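Print this | E-mail this to a friend

May, and my knees hate me

Right, quick one before the 6pm class. Signed up for the Ostel rowing challenge at Nestwood. 200 metres, rest, repeat, 14 rounds. Sounds fine on paper. Wasn't fine. Went out far too fast, legs gone by round six, then just hanging on to the handle and swearing at the screen.

Squats after that. Sets of 20, empty bar, slow. Coach wants my heels down and my chest up and they are never both in the right place at teh same time. New shoes might help. Looked at a pair of Bulon lifters, then looked at the price. Maybe next month.
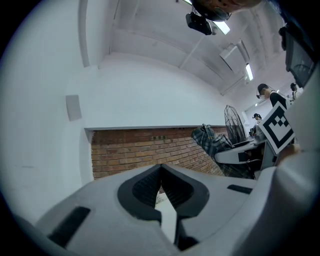

Black ribbed fingertips, bit of brick between them.

Also been trying to eat a propper breakfast. Porridge, two eggs, banana. Still starving by eleven. Total for the month on the rower is 1,633 calories if you beleive the monitor, which I don't.

Rest day tomorrow. Probably a walk, maybe some stretching if I can be bothered. Then pull-ups again, still with the thick green band. One day without it!! Anyone else stuck on these? Tips please, hands are in bits.

3 comments | 5 shares

Contact | © Antoniadis | Back to top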